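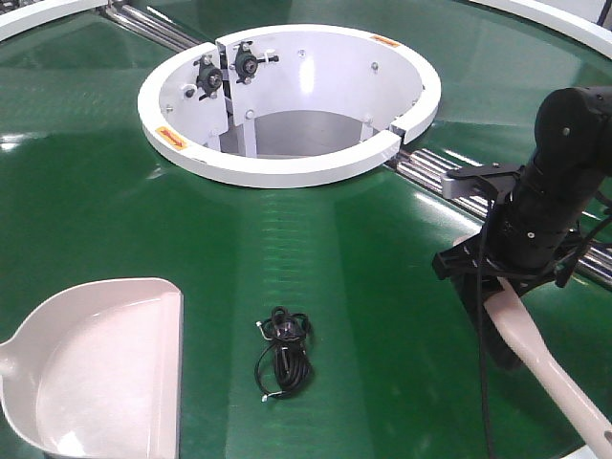 Pillow-block bearings on slow machinery usually fail from neglected grease, and a short monthly routine will prevent most of it. The steps are the same whether the bearing carries a conveyor roller, a fan shaft or a guide wheel. Take note of how each one is mounted before you start. A pair bolted side by side on the inside of a curved wall, like the two black ones in the white hub, needs a short-necked grease gun and a small ratchet, while a floor-mounted unit can be done with ordinary tools.

## Before you start

Isolate the power and fit your lock and tag. Wait for the shaft to stop. You will need:

- clean lint-free rags
- a hand grease gun
- the grease listed in the machine manual
- a torque wrench
- a paint marker

Don't mix greases. Lithium and polyurea thickeners often don't get along, and the result can go runny and leak past the seals.

## Greasing

1. Wipe the nipple and the end of the gun.
2. Give the bearing 2 slow strokes, or the amount in the manual if that differs.
3. Stop if you feel back pressure. Forcing it will push the seal out.
4. Turn the shaft by hand and wipe off any excess.

If no grease will go in, unscrew the nipple and check it for hardened grease or paint. Replacements are cheap, so keep a few in the drawer.

## Checking the bolts

Check the mounting bolts against the torque in the manual, then the set screws on the collar. Draw a line across each bolt head and onto the housing with the paint marker. At the next check, a broken line means the bolt has moved.

## Records

Write the date, grease type and number of strokes in the maintenance log. Ashwin Menon keeps ours for the Erkside shed, with a separate page for each bearing. Any bearing that rumbles when turned by hand goes on the replacement list, whatever its age.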